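Two-Arm Sorting Bench: Project Report

Climell Shared Workshop, bench 2
Module: Applied Automation, final submission (December)

1. Purpose

The project was to build a two-arm bench that can pick up soft and awkward items from a table and place them in a tray. The arms were on loan to the workshop. The table layout, the finger parts, the wiring and the control software were our work. The software is called Maihi in the rest of this report.

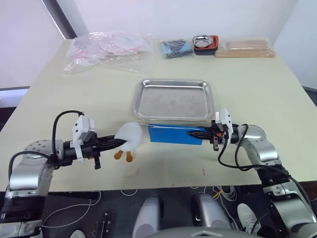
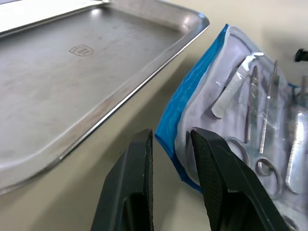
2. Fingers and grip

Most of the build time went on the fingers. The first set was printed to the Stukel pattern, which is freely shared, with smooth inner faces. Smooth faces let go of anything that could slide, and film packaging was the worst. The second set has a fine crosshatch on the inner face. It shows on the right-hand finger in the wrist view, where the finger overlaps the corner of the instrument pouch. The hatch was cut into the model before printing. Adding it afterwards with a file was tried on a spare and gave an uneven surface. Both sets are black and mount on the same two screws, so they can be swapped without recalibrating the wrist.

Grip force is set per object class. There are three classes at present: soft, film and rigid. The plush duck is the standard soft object. It deforms a good deal before the motor current rises, so the closing limit for this class is set by finger position and the current is used only as a cut-out. For film and rigid objects the current limit is used directly.

3. Table layout

The tray sits in the middle, where both arms can reach it without either elbow going past its limit. Items waiting to be handled are kept along the far edge. An earlier layout had the tray on the left, and the right arm could only get to it at full stretch, with poor accuracy at the tip.

Stainless steel was a bad choice for the vision side. The floor of the tray is dull but still throws a soft glare towards the rim, and the rim itself reads as a bright line. Maihi took the line for the edge of an object several times in early runs. A mask over the rim area cured this in software. A matt liner would be simpler and is recommended to anyone repeating the work.

4. Wiring

Each gripper has a black cable that loops back along the arm. The loop must be long enough for full wrist rotation and short enough not to catch on the elbow. We settled the length by trial. The floor wiring has not been tidied and should be put in trunking before the bench is used by other groups.

5. Test method and results

A run consisted of 16 pick-and-place attempts, using a mix of the three classes in a fixed order. An attempt counted as good if the item was released fully inside the rim. An item resting on the rim was a fail. With the smooth fingers no run was completed without a stop. With the hatched fingers, 97 good attempts were logged before the first dropped item, and that drop was a film pouch gripped too close to its corner.

The two arms were also tested together. Each one holds an object and they are brought towards each other over the centre of the table. The smallest safe gap is limited by the wrist housings and not by the fingers. Maihi slows both arms once they enter the shared zone – the slow speed is cautious and could be raised.

6. Faults outstanding

The right arm drifts slightly after a long session and has to be sent home and restarted. The cause has not been found. The pouch class also needs a better grasp point, as the present code aims for the nearest edge whatever the contents. A pouch with scissors in it is heavy at one end and swings.

The bench files and the log from all runs are stored on the Plostgate drive under the bench number. The finger models are in the same folder, with the smooth set kept for comparison.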